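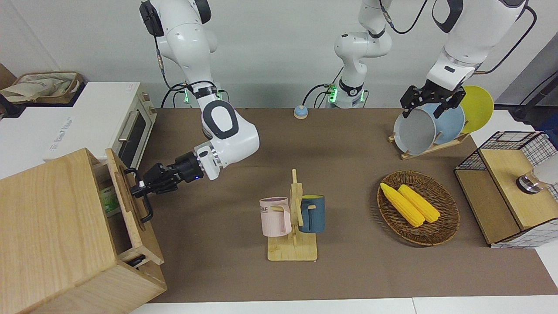
阅读时间:5 分钟

四、选区名册的导入与核对

本节说明怎样把选民名册导入 Golwood 竞选助手,并且分给各个走访小组。在做本节之前,请先完成第三节的账号设置。如果您只负责电话联络,可以跳过 4.3。

4.1 准备文件

1. 向选举办公室申请最新的名册。不同的地方,申请表格和等待的时间都不一样,请自己确认。

2. 把文件另存为 CSV 格式,编码选择 UTF-8。用别的编码保存的文件,导入以后姓名里的重音符号会变成问号,例如 Annick Boyer 的原名册里有“é”的街道名全部都坏了,后来只好重新导入一次。

3. 检查第一行是不是列名。必须有的列是:姓、名、门牌、街道、投票站编号。电话和电子邮件可以空着。

4. 删除合并的单元格和表格最下面的合计行。

注意:投票站编号前面的零不能丢。用电子表格软件打开文件的时候,请先把这一列设为“文本”。

4.2 导入

1. 用管理员账号登录,打开“名册”页,点右上角的“新建导入”。

2. 选择选区。本手册用 Soster 选区做说明,您的屏幕上会出现自己的选区名称。

3. 选择文件,等待预览。预览只显示前面的几行,这是正常的。

4. 在“列对应”里,一列一列地确认。系统会自己猜,但是“姓”和“名”有时候会猜反。

5. 点“试运行”。试运行不会写入任何数据,只会给出一份报告。

6. 读报告。Soster 选区的报告是这样的:读取 3257 行,其中 587 行没有电话,重复 5 行。没有电话的行可以照常导入,重复的行请先按照 4.4 处理。

7. 报告没有问题以后,点“正式导入”。在进度条走完以前,请不要关闭浏览器的窗口。

警告:正式导入会覆盖同一个选区的旧地址。走访备注会保留,可是如果某位选民在新名册里已经没有了,他的备注会转到“存档”,走访员在手机上看不到。请在导入之前先做一次备份(见第二节)。

4.3 分配走访小组

1. 打开“地图”,选择按投票站显示,或者按街道显示。农村地区建议按投票站,那里的街道名常常不完整。

2. 点“新建小组”,输入小组的名称。名称里不要写走访员的全名,因为它会印在走访单上。

3. 用鼠标圈出范围。圈的时候按住 Shift 键,可以再加第二块范围。

4. 看一下右边的户数。一个小组最多 1048 户,超过这个数字时,“保存”按钮会变成灰色。

5. 指定一位组长。组长可以改动自己小组的走访顺序,但是不能看到别的小组的结果。

6. 保存,然后点“发送到手机”。

说明:组长必须先在手机上登录过一次,否则名单里找不到他。我们的 Quispe 小组在这里花了很多时间,最后发现组长 Bevan Ruddock 注册的时候用了另外一个邮箱。

如果两个小组的范围有重叠,重叠的住户归先保存的小组。系统会用黄色标出来,但是不会发通知,所以请您自己到地图上看一遍。

4.4 处理重复的选民

1. 在试运行报告里点“重复”,系统会把相似的两条记录左右并排显示。

2. 比较门牌和出生年份。只有姓名相同是不够的,父亲和儿子同名的家庭很多。

3. 确定是同一个人,点“合并”,再选择保留哪一边的地址。

4. 不能确定时,点“以后再说”。这两条记录都会导入,旁边会有一个小旗子。

警告:合并以后不能撤销。

4.5 常见的问题

导入停在一半:先刷新页面,再看“导入记录”。如果状态是“等待中”,请不要重新上传,同时有两个导入会互相锁住。如果状态是“失败”,可以从第 1 步重新开始。

走访单上没有投票站的地址:这个地址不在选民名册里,要在“投票站”页另外填写。如果您使用 Wania 打印模板,还要在模板的设置里打开“显示投票站”。

选民要求删除自己的资料:在他的记录里点“停止联络”,并写上提出要求的日期。不要只是直接删除这条记录,下一次导入的时候,他又会出现在名单里。

手机上的名单是旧的:手机每天早上更新一次。如果急着用,请组长在名单页往下拉,手动更新。没有网络的时候,走访员可以继续填写,有网络以后结果会自动上传。

名册的使用规定请看附录二。走访结束以后,纸质的走访单要全部收回,交给选区的负责人保管。

分享 12 | 评论 3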